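Why Clothes Wrinkle, and How Folding Helps

Pull a T-shirt out of the bottom of a full laundry basket and it will be covered in lines. Take one from a neat stack in a drawer and it will be mostly smooth. Both shirts may be made of the same cloth. The difference is in how they were left.

What cloth is made of

Cloth is made from yarn, and yarn is made from thin hairs called fibers. Cotton fibers come from a plant. Wool fibers come from sheep. Polyester fibers are made in a factory.

In a woven cloth, such as a bed sheet, the yarns cross over and under each other like the strips in a paper mat. In a knitted cloth, such as a sweater, the yarn is bent into loops, and each loop is pulled through another one. Loops can move a little, so a sweater stretches when you pull it over your head. A bed sheet stretches much less.

Where wrinkles come from

When you bend a piece of cloth, you also bend the fibers inside it. If you let go quickly, many of the fibers spring back. If the cloth stays bent for a long time with something heavy on top, the fibers start to settle into the new shape. That is a wrinkle.

Heat and water make this happen faster. Cotton fibers soak up water, and wet fibers are easier to bend. When they dry, they stay the way they were lying. This is why a cotton shirt left in a ball after washing dries with so many creases. An iron uses heat and steam too, but it presses the fibers flat while they cool and dry.

Wool is springy and often loses its wrinkles if you hang it up overnight. Linen wrinkles very easily, even while you are sitting down in it.
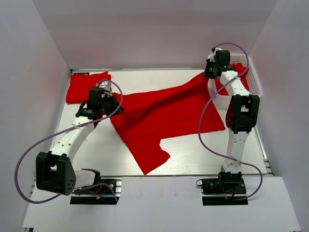
Folding starts with finding the parts of the garment. A shirt or a sweater has a body, two sleeves, a neck opening and a bottom edge called the hem. When the cloth is all one color, the parts can be hard to pick out. The big red garment lies at a slant with its cloth bunched up near the middle, and one sleeve reaches off toward a back corner. Before it can be folded well, the body needs to be straight and the bunched part needs to be pulled flat. A wrinkle folded into the middle of a stack gets pressed there by everything on top of it.

How to fold a long-sleeved shirt

You need a clean, flat place to work. A table is good, and so is a bed if it is made.

Lay the shirt face down with the neck away from you.
Smooth it with both hands, starting in the middle and moving out to the sides.
Fold one side in toward the middle, sleeve and all.
Turn the sleeve down so that it points at the hem.
Do the same with the other side.
Bring the hem up to the neck.
Fold it in half once more if your drawer is small.

You should have a rectangle. If one corner sticks out, open the last fold and try again.

Fold or hang?

Heavy sweaters should be folded. On a hanger, the weight of the sweater pulls on the loops at the shoulders, and the loops slowly stretch. After a few weeks you may see bumps where the ends of the hanger were. Button-up shirts are usually better on a hanger.

Try it yourself

Find two cotton handkerchiefs or old napkins. Dip both in water and squeeze them out. Spread one flat on a towel. Crumple the other into a ball and set it beside the first. Leave them until they are completely dry, then open the ball and compare the two.

Words to know

Fiber: a thin hair of material that is twisted with others to make yarn.
Garment: any piece of clothing.
Hem: the bottom edge of a garment, usually turned up and sewn.

Written by Tane Hinds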